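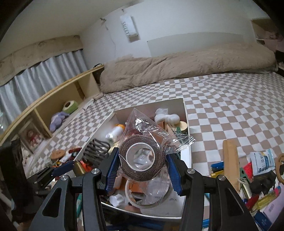
Estoline parallel gripper kit, hand-held version: review after a home build

What is in the kit

The Estoline ships as flat parts plus a bag of hardware. Printed arms, pivot pins, two ribbed finger pads, a mounting bracket and a trigger linkage. The manual is 20 pages and covers the linkage well. It covers the camera mount poorly. Assembly took me most of a Saturday, including one teardown after I put the inner bars in backward. The drawing on page 6 does not show which face is the front.

Fit and finish

Pins seat without reaming. One screw needed threadlocker, which is not supplied. The pads are a soft blue compound with enough texture to hold shrink-wrapped goods. I used small household items for testing: tape rolls, lighters, packets, a bottle with an orange cap. A roll of tape in its wrapper can be held across its diameter, one pad on each side.

Jaw travel is symmetrical to within what I can measure with cheap calipers. There is some side play at the fingertips, more than on the older Parry kit I built first. A thin shim at each outer pivot would probably cure it. I have not fitted one.

Recording

I log with Funumus, the free version. It reads the jaw encoder at startup and needs a re-zero if the trigger is pulled during boot. So far I have 3431 short clips from the one unit. The pads have not been replaced.
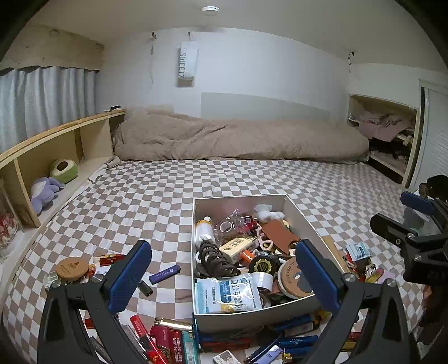
Does the kit work without the Clernumance encoder board?

The jaws and trigger are purely mechanical and run fine without it. You lose the opening-width signal, so the logged data is video only.

Price and verdict

I paid 61 dollars for the mechanical kit, board extra. Good pivots, good pads, weak manual. I would buy it again for bench work and would order the spare bracket at the same time, as the clip tab on mine is already whitening at the bend.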